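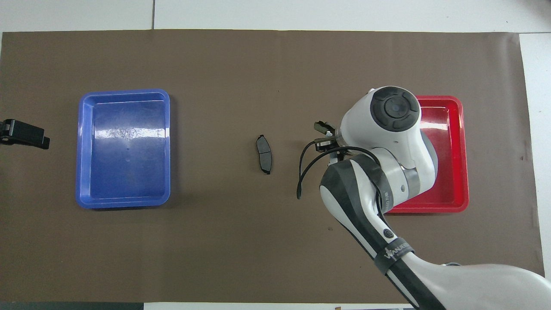 Can the tray set-up come before the software chapter, one customer asked after working through the first edition, as the arm was bolted down and powered up long before anyone in the shop had looked at a screen. We have moved it. Section 4 now covers the mat, the trays, the part and the first dry run, and the Tudent software follows in Section 5.

Otwood Two-Tray Sorting Kit
Set-up Guide, second edition, 01/06/2018

Section 4. Laying out the work area

4.1 Before you start

The arm must already be fixed to its base and the stop button tested as described in Section 3. You will need:

The brown paper mat
One blue tray and one red tray
One sample part (a brake pad is used throughout this section)
The hex key from the tool bag
A tape measure and a soft pencil

CAUTION: Keep the arm switched off at the controller until step 9. The gripper fingers can close when power returns.

4.2 Mat and trays

1. Wipe the surface and let it dry. Tile, steel and sealed wood are all fine. Do not use the kit on carpet or on a rubber sheet.

2. Unroll the mat and smooth it out from the center. If it curls, roll it the other way for a few minutes and try again. Tape the corners only. Tape under a tray will lift one side of it.

3. Place the blue tray on the left side of the mat and the red tray on the right, with the long sides of both trays running away from you. Blue is the accept tray and red is the reject tray. You can swap them later in the software (Section 5.6), but do the first run with the standard layout.

4. Leave a gap between the trays for the part. With brake pads, a gap of 130 mm works well for most sizes. The gap must be at least 70 mm wider than the part.

5. Draw a pencil line around each tray. When a tray has been emptied, put it back on its line. A tray that has shifted a little will not stop the program, so check the lines at the start of each shift.

Note: The trays are glossy inside and will pick up reflections from ceiling lights. The blue and red trays are located by position, so glare inside a tray has no effect on the drop. Glare on the part itself is another matter. See 4.5.

4.3 Placing the sample part

6. Lay one brake pad flat in the gap, friction side up, with its long side parallel to the long sides of the trays. The tabs should point toward and away from you.

7. Mark the position with a pencil. There is no need to trace the whole part. A short line at each end is enough.

8. Remove any other parts from the mat. The kit handles one part at a time in this mode. If you want to pick from a stack or from a feeder, you need the feeder option, which has its own guide.

CAUTION: Brake pads can have sharp edges where the backing plate was stamped. Wear gloves when you load them by hand.

4.4 First dry run

9. Turn on the controller and wait for the steady green light. Stand outside the reach of the arm.

10. Choose DRY RUN on the Tudent start page and set the speed to its lowest value. The arm moves to a point over the part, stops, moves over the blue tray, stops, and returns. It then does the same with the red tray. The fingers stay open the whole time.

11. Watch the gripper cable through the complete run. The cable should hang in a loose loop and follow the arm. It must not drag across the part or catch on the rim of a tray. If it does, press the stop button, turn the power off, and move the cable clip one slot back.

12. If the gripper stops off to one side of the part, move the part first, not the arm. Correct the pencil marks, then repeat the dry run.

13. When two dry runs in a row look right, choose PICK TEST. The arm will pick up the part and put it down in the same place.

Note: Code 267 on the display means that the fingers closed without meeting anything. It is the most common message on the first day. In nearly every case the part is too far forward, or the finger height was set with the mat missing. Set the height again with the mat in place.

4.5 Lighting

Daylight from a side window is the usual source of trouble. If the software loses the part at certain times of day, pull a blind or turn the whole layout so the window is behind the arm. Turn the mat and trays together – the software expects them to keep the same places relative to the base.

A lamp is optional. If you add one, aim it at the ceiling or a pale wall.

4.6 Care of the mat and fingers

Brake pads leave a fine dust on everything. Brush the mat down daily and replace it when it tears or when the pencil marks can no longer be read. Plain brown packing paper of the same weight may be used. The crew at our Greltport workshop buys it by the roll.

Check the finger faces every 2,000 picks. Wipe them with a dry cloth. Do not use oil or brake cleaner on the fingers or on the white covers of the arm. Worn fingers are replaced in pairs, and the height must be set again afterward.

4.7 Changing to another part

Small changes in pad size need only new pencil marks and a pick test. For a different shape, run the whole of 4.3 and 4.4 again and save the result under a new name. Kits bought through Dela Peña before February came with an older start page on which PICK TEST is called GRIP CHECK. The steps are the same.

Leave DRY RUN open on the screen and continue with Section 5.1, Naming your first job.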